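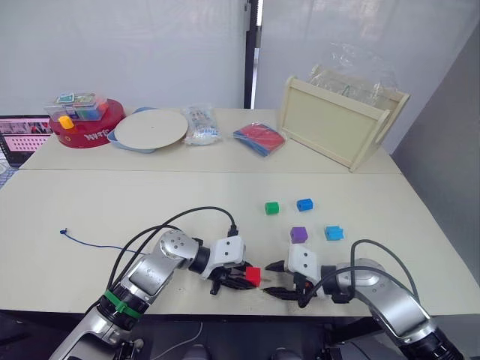

Four weeks with the Domex two-arm kit

5 min read

We signed up for the Domex two-arm trial in August. The deal is simple. They deliver the arms, the grippers and the control software, you use them for 4 weeks, and then you either buy the kit or send it back. Campos, the reseller, handled the delivery and the paperwork.

I do small automation jobs, mostly for shops that make or pack light things. I wanted to know if this kit could be taught handling tasks by somebody who doesn't write code. That is what the sales page says it's for, and it's the only claim I tested.

Setup took most of a Wednesday. Bolting everything down was easy. The slow part was calibration, which has to be done for each arm separately and then again for the two together. The manual puts the joint step at the back, after the section on warranty. I did it in the wrong order and had to start over.
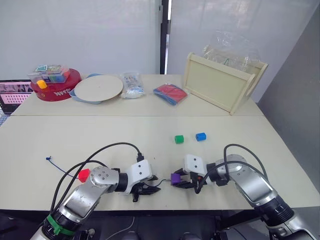
The Domex software has two ways to teach a task. You can guide the arms through it by hand and save the points, or you can record a set of full runs and let the software build the motion from those. I used the second way for nearly everything. Small blocks make a good first job, and with a purple one in the right gripper and the left gripper facing it across a short gap, you are at the part that takes the most practice. Both arms have to agree on where the middle is. The default settings bring them together too fast for my taste, so I turned the approach speed down and left it there for the rest of the trial. The setting is under Motion, then Pair, then Limits – not under Speed, where I looked first.

Recording goes quickly once you get the feel of it. Naming and sorting the runs does not. There is no way to rename several at once, and if you delete one, the numbers don't close up. I ended the trial with 1,075 saved runs and a notebook page explaining which ones to ignore.

I also had the Fetley arms here last year, so a short comparison. Fetley has the better manual and a much better stop button. Domex has the better software for two arms working together. With Fetley I was basically running two separate robots and hoping the timing held. Price is close enough that I wouldn't decide on it.

Support was fine. I opened two tickets and got an answer to both the next morning. One answer was useful.

The other thing I wanted to try was soft, thin material, which is what most of my customers ask about. Blocks keep their shape. A narrow white strand held between two black fingertips doesn't, and it can crinkle and twist where it's pinched. The grip force scale goes from 1 to 19, and for thin stuff I stayed at the low end. I'd like finer steps down there.

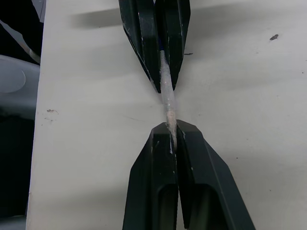
Clendard left a comment under my first post on this kit, saying the low end of the force scale is the reason they sent theirs back. They run a small packing line and found that one step was too weak and the next one up was too strong. They asked Domex for half steps and were told it was on the list. They also said the $2,000 deposit came back without any trouble, in case that's holding anybody up.

I haven't had the same problem to the same degree, but I only ran short sessions. On a full shift I could see it mattering.

I'm keeping the kit. The two-arm recording is worth it for the jobs I have lined up, and I can live with the file naming. If your work is mainly film, tape or anything that creases, ask Campos for the trial and spend it on your own material before you pay for the rest. Next I'll be going through the spare parts list, which has its own pricing and needs its own post.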